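Saarela Desk and Cubby Unit, Gray Wood-Grain
Bralteo > Home office > Desks > Desk sets

In stock. Ships in separate cartons, desk in one, cubby unit in the other. Both should land on the same day but sometimes the carrier splits them, so don't panic if you get a desk and no shelves.

Page updated 23 October 2026 – new pull-apart hardware pack, old instruction sheet taken down.

Quick version

Work desk with a laminate top, wood-grain pattern in light gray. Cubby unit goes behind it, back edge of the desk meets the front of the shelves. Big enough top to spread a job out and still have somewhere to put your elbows. Made for people who work with stuff on the desk and not only a screen – sorting, fixing, wrapping, paperwork, kids' projects, whatever.

Sold as a set. Desk alone also available, see the end of the page. Cubby unit alone, no, sorry, we get asked every week.

The top

Flat, no lip, no raised edge at the front. Cable tray, parts tray, tea tray, they all sit flat and you can slide them off the front edge without lifting. The grain shows clearly, it is a printed pattern with long lines and some wavier patches. Every top has the same pattern more or less. If you order desks to go next to each other the lines will not match up across the join, so please don't order a pair and expect that.

Color is on the cool side. Looks lighter under a strong lamp and a bit flatter on a cloudy day. Order the sample chip if you are matching a floor, it's free and it goes in a normal envelope.

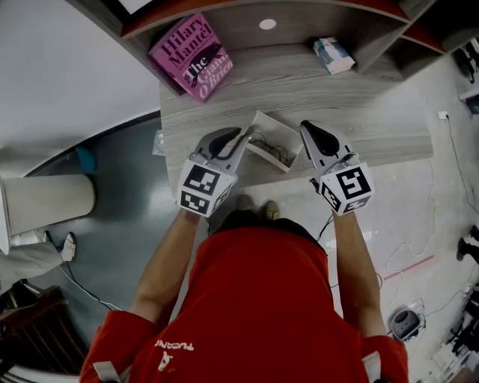
Sorting small things is what most of our customers bought it for, going by the emails. Chargers, leads, beads, fuses, screws. Pale top helps a lot with anything dark, you can find the end of a black lead without tipping the whole pile out. White or clear bits are harder, put a dark mat or a sheet of paper down first.

Nelli Kappinen in our returns room does all her hardware counts on one. She keeps a shallow tray in the middle and the finished bags at the side and says she wouldn't go back to the old bench. Her name is Kauppinen, sorry Nelli, will fix.

Cleaning the top

Damp cloth, then dry cloth. That's it for most things.
Sticky label glue – warm water and dish soap, leave it for a minute, wipe.
Pencil comes off with an eraser.
Permanent marker, try rubbing alcohol on a corner first. Usually OK. Not covered if it isn't.
No scouring pads, no bleach, no oven cleaner (yes, someone).
Hot pans, no. Hot glue gun, put it on a stand.

Don't let water sit along the edges. The flat of the top will put up with a lot but the seams are the weak spot, same as any laminate.

The cubby unit

Wooden shelving with open compartments, no doors, no drawers. Gray wood-grain outside with some warmer color to it, so the whole thing doesn't look like an office block. Customers either love the warm part or didn't notice it. The inside looks different depending on the light and where you stand, darker from above, so please look through more than one photo before you pick.

Leave the compartments open or use bins. Our own fabric bins are called Jungate and they fit with finger room at the sides. Other brands, measure first. Measure the opening and not the outside of the unit!! This is the number one reason for bin returns.

Usable depth in the narrow cubbies is 7 inches. Paperbacks go in fine standing up, a thick ring binder will stick out. Put binders in the wide one.

What goes where is up to you but heavy things low. Paper is heavier than it looks. A row of phone books (does anyone have those still) would be OK low down, not up top.

Delivery and cartons

Cubby carton weighs around 41 pounds. Desk carton is lighter but longer, awkward on stairs. Curbside delivery is standard. Inside delivery is extra, pick it at checkout, we can't add it once the truck is loaded.

Check corners before you sign. If a corner of the carton is crushed, write "corner damaged" on the slip, take a photo and send it to us. You don't have to refuse it. Most times the foam has done its job and the panel is fine. 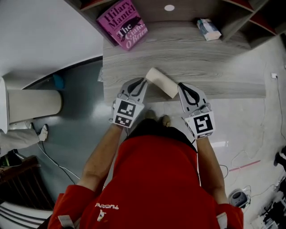

Keep the packing until everything is up. Foam sheets, cardboard sleeves, all of it. If you need to send a panel back it has to go in the same sleeve, we've had tops come back in a bedsheet and there is nothing we can do with those.

Assembly

Desk: easy. Legs on, crossbar in, flip it over. One person can do it on a rug.

Cubby unit: get two people. One holds the side panel upright, the other does the cams. Doing it alone means leaning a panel on a wall and hoping, and that is how corners get chipped.

Order of things:
Open the hardware pack over a tray or a bowl. The cams roll.
Lay the panels out with the finished edges facing you.
Dividers before back panel. If the back panel goes on first you will be taking it off again.
Don't tighten anything all the way until the unit is standing and square.
Wall strap last. Please do use the wall strap, it's in the bag with the yellow label. Use a fixing that suits your wall, the one in the bag is for studs only.
Then bring the desk up against it.

Screwdriver is not included. There's an Allen key. Power driver on the lowest setting if you must, the cams strip if you rush them and then you are writing to us for spares.

Dale Perron does our spare parts and answers the same day if he can. Send him the letter stamped on the part, not a discription of the part. "The little silver round one" is four different things.

Instruction sheet went out with a mistake in April. Step with the dividers had left and right swapped. If your sheet has a green cover it is the old one, ask for the new one or download it. Nothing will break if you used the old sheet, your narrow cubbies will just be on the wrong side.

Layout of the cubbies

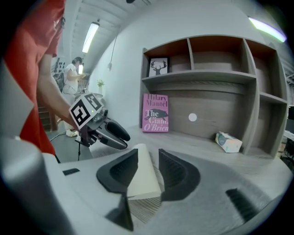 Layout gets asked about more than price so here goes. The idea was small stuff at eye level when you sit down and big stuff just over the desktop, where you can reach it without getting up. So you get an upper row of four compartments, a wide compartment under them, and the narrower side cubbies over on the right. A thin booklet or a notebook does better in the narrow ones, where it can lean on a side. In the wide compartment it will fall over unless there's something next to it. Wide one is better for trays, a printer if it's a slim one, a stack of paper, rolls laid sideways. Dividers are fixed, no peg holes, you can't move them. We looked at movable ones and they wobbled.

Giuliana Condori drew the layout and she gets the credit for the side cubbies. First version had none and it just looked like a kitchen cabinet with the doors missing.

What people wrote to us

"Solid. Took an afternoon. The strap bag was hidden under the foam so look there." – Sirkka Kallio

"Bought for mail and packing. I stand at it most of the time and it's a bit low for that, wish there was a taller leg. Otherwise very happy with the surface, tape peels off clean." – Eero Vainio

On the taller leg: we hear you. No date yet. Please don't put blocks under the legs, the crossbar isn't made for it.

Questions we get

Does it come in white? No. Gray only at the moment. There was an oak-look one called Zuvarov, gone and not coming back.

Can the cubby unit go on top of the desk? No. It stands behind. The desk top isn't rated for it.

Can I have the desk against a different wall and the shelves somewhere else? Sure. They aren't joined. Strap the shelves wherever they end up.

Is there a hole for cables in the desk top? Not in the current one. Run them off the back or the side. You can drill it yourself with a hole saw, tape both faces first and go slow. Drilling ends the warranty on the top, not on the rest.

Clamp lamp? Fine on the side edge. Put a bit of felt or card under the jaw or it will leave a mark. Same goes for vises and monitor arms, and check the clamp opens wide enough before you buy it.

Will a chair mat scratch the legs? Hasn't come up.

Can it go in a garage? Dry and heated, OK. Damp, no. The panels swell.

Do you pick up the old desk? No, sorry.

Warranty and returns

Two years on panels and hardware, home or small office. Classroom and workshop use, ask us first and we'll give you the terms in writing. Scratches, burns and drilled holes not covered, moving damage not covered.

Returns only if unassembled, with all sleeves and the hardware pack still closed. Return freight comes off the refund. If it's our mistake we pay both ways.

Desk alone

Same top, same legs, same carton. Pick "desk only" in the drop down menu at the top. If the menu shows gray and won't open, the desks are all set aside for sets that week, check back or write and we'll tell you when the next ones are in. Adding the cubby unit later isn't possible at the moment so decide now if you can.

Goes well with: Jungate fabric bins (small, wide), felt clamp pads, extra wall strap, sample chip gray.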